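In praise of the small-town hardware store

I moved to Drudon three years ago, and the first place I fell for was Ruppert, the hardware store on the corner across from the bank. It has creaky floors and 8 aisles so narrow that you have to back out if somebody is coming the other way. I love it!

You can buy one screw there. One! They weigh out nails by the pound and cut keys while you wait. Last July I went in for a faucet washer and came home with the washer, a packet of bean seeds and a much better idea of how my kitchen sink works (the man at the counter drew it for me on the back of a receipt).
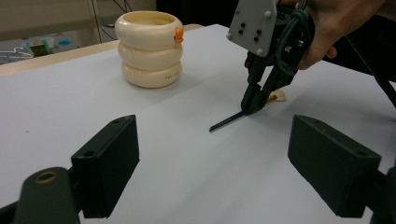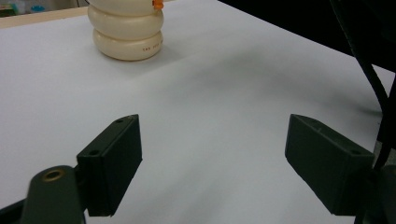 Cream-colored, in stacked rings, on a white tabletop.

The big store out in Waltora is fine, and I shop there too. It has over 100 kinds of light bulb and a parking lot you can get lost in. But when my back door stuck last winter, I wanted to describe the noise it made to a person, and at Ruppert I got to do exactly that, sound effects included. The fix was a bit of candle wax on the hinge side and it cost me nothing.

Drirberg lost its hardware store the year before I came, and people there still bring it up when they need a hinge. So go buy your paint stirrers and picture hooks in town, and ask about the sink while you're in there.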